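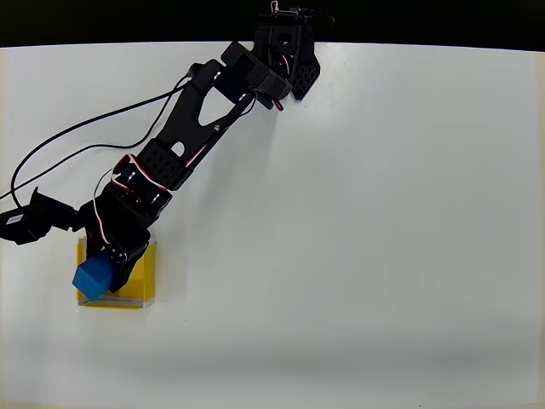

Tarun Agarwal wants to know why anyone would sort blocks into shallow trays when one deep box holds far more. Fair question, so a few posts on it.

A deep box is fine for storage. The trouble starts when you want one particular block and have to tip the whole lot out to find it. In a shallow tray you see everything at once.

Yellow works well for me. A blue cube shows up straight away against it, even in the evening. I had clear trays before, from Brandholm, and the edges vanished on a white tabletop — I kept putting things down on the rim.

Mine live on a shelf 12 cm high. Deep boxes never fitted there. They ended up on the floor and got kicked.

Trays do have a downside. They collect dust, and you can't carry one far at an angle. I wipe them in July and again after Christmas, with a damp cloth and a bit of washing-up liquid.

Trilok Kaushik asked about labels. I don't bother on trays. I do label the lidded tubs in the cupboard, on the short side, so they can be read when stacked.

Tarun again: what about tiny pieces? Those go in a jar with a screw lid. A tray is no good for anything smaller than a pea.

Next job is the cupboard itself. I'll start with the bottom shelf at the weekend.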